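Search this site Go

Apr 22, 2018
By Ustyna Kravets

Section 3: Laying out and folding your fleece

Right, you've got your Wudska pattern sheet and your fabric has been through the wash, so now we can get it flat. I do all of mine on the big white table here in Cistevcombe, but any clean, smooth surface will do (I made my first blanket on the kitchen floor and my knees have never forgiven me!).

1. Wipe the table down and let it dry. Fleece picks up every crumb going.

2. Put the whole piece down loosely and open it out from the middle with flat hands. Don't tug at the corners – fleece stretches more one way than the other, and you'll end up with a lopsided blanket.

3. Find the right side. Pull gently along the cut edge and it should curl towards the wrong side. Mine is usually a bit shy about it, so I try in a couple of places.

4. Smooth out the big creases and leave the little ones. They drop out by themselves if you go and put the kettle on.

Note: a wavy edge is quite normal at this stage. You'll trim it in Section 4, so please don't start snipping yet.

CAUTION: never iron fleece directly. I melted a lovely piece from Doolan that way and the smell hung about for days.

5. To start the fold, take a small pinch of fabric a little way in from the edge. If you grab right at the very edge it just rolls up under your fingers.

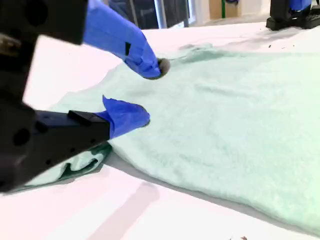 Press down lightly before you close the pinch, then lift and bring it over slowly, keeping it low to the table. Pale colours like mint show every ridge, so if it bunches up, let go and have another try.

6. Line up the edges, stroke the nap all one way and pop a clip in each corner. Pins get lost in the fluff.

Comments (3)

zindport_sews: The curl trick worked a treat, thank you. I've been sewing mine inside out for years.

Maggie T: Can I use this for the double-sided sort?

Ustyna Kravets: Yes Maggie, just skip step 3 and pick whichever side you like best!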